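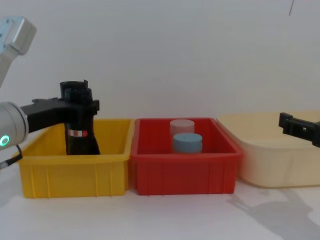 Bac jaune sur la table blanche, côté atelier.

Fiche de contrôle de rentrée, local de tri et de prêt de Larnbridge
Tournée de septembre, faite par Siham Dabbas, relue par Vilho Kemppainen
Barème : C = conforme, R = à reprendre, S = sans objet cette fois-ci

Quel plaisir de retrouver le local après l'été ! La tournée a commencé à 15 h et on a pris le temps de tout ouvrir, même le placard du fond. Les commentaires sont plus longs que d'habitude, mais il y avait beaucoup de bonnes choses à noter.

1. Accès et circulation

1.1 Porte principale, ouverture vers l'extérieur : C
La barre antipanique répond du premier coup. Le groom a été réglé en juillet et la porte se referme enfin sans claquer, un vrai bonheur pour ceux qui travaillent à côté.

1.2 Allée centrale dégagée sur toute sa longueur : R
Deux cartons de vaisselle et un pied de parasol à l'entrée de l'allée. Déplacés pendant la visite, mais il faut leur trouver une place fixe. Vilho propose le dessous de l'escalier : non, voir 1.4.

1.3 Seuil et rampe amovible : C
Bandes antidérapantes comme neuves.

1.4 Dessous de l'escalier vide : C
À garder vide. Je le souligne avec le sourire, mais je le souligne.

2. Incendie

2.1 Extincteurs en place, goupille et plomb présents : C
Manomètres dans le vert, étiquettes lisibles. Celui de la réserve est raccroché à bonne hauteur, merci à l'équipe du matin.

2.2 Blocs de secours, essai par coupure : R
Celui du couloir s'éteint au bout de 12 minutes. Batterie à remplacer, pièce commandée chez Lawal. Les autres ont tenu tout l'essai.

2.3 Plan d'évacuation affiché et à jour : R
Affiché, oui, mais il montre encore l'ancienne cloison. Siham redessine le plan, et il sera superbe (elle a déjà choisi ses couleurs).

2.4 Alarme audible dans les sanitaires : C
Testée porte fermée, robinet ouvert. On l'entend très bien !

3. Rayonnages et bacs de rangement

3.1 Échelles fixées au mur : C
Toutes les fixations reprises au printemps. Plus rien ne bouge, même sur la travée des jeux de société.

3.2 Plaques de charge visibles : R
Manquantes sur les deux travées Tradevton. Le fournisseur les envoie sur simple demande, j'ai écrit le soir même.

3.3 Objets lourds en partie basse : C
Gros progrès depuis la dernière fiche. Les machines à coudre sont passées de l'étagère du haut à celle du bas et tout le monde s'y est mis.

3.4 Bacs plastique : bords sans éclats, fonds sans fissures : R
Presque 47 bacs passés en revue, toutes couleurs confondues. Un bac gris fendu dans un angle, mis au rebut. Les autres sont sains et partent pour une nouvelle saison.

3.5 Bacs étiquetés sur la face avant : R
Les étiquettes papier se décollent dans la réserve. Essai en cours avec des porte-étiquettes à clipser, et franchement c'est très prometteur : on lit la famille d'objets depuis l'allée.

4. Électricité

4.1 Prises et interrupteurs sans jeu ni trace de chauffe : C

4.2 Multiprises non raccordées en série : R
Une seule fautive, derrière la bouilloire. Débranchée. Vilho pose une prise murale supplémentaire.

4.3 Accès au tableau : C
Repérage refait au propre, avec une écriture qu'on peut lire. Formidable.

5. Hygiène et premiers secours

5.1 Trousse complète et dates valables : R
Il manque des compresses et la paire de ciseaux. Le reste est bon. La liste de contenu est scotchée dans le couvercle.

5.2 Point d'eau, savon, essuie-mains : C

5.3 Gants de tri en plusieurs tailles : C
Le lot reçu de Zandutthorpe est excellent, souple et bien ajusté. J'en reprendrais volontiers en petite taille.

6. Suites à donner

Batterie du bloc de secours (2.2) : Vilho, dès réception.
Plan d'évacuation (2.3) : Siham.
Plaques de charge (3.2) : relance si pas de réponse avant la fin du mois.
Porte-étiquettes (3.5) : équiper d'abord la réserve, puis l'allée.
Prise murale (4.2) : Vilho, courant coupé, local fermé au public.
Compresses et ciseaux (5.1) : premier passage à la pharmacie.

Remarque de Vilho à la relecture : d'accord sur tout, sauf pour le pied de parasol, que je voudrais garder à Larnbridge pour la fête d'automne. Il peut dormir dans le placard du fond, j'ai mesuré.

Réponse de Siham : va pour le placard, à condition que la porte ferme.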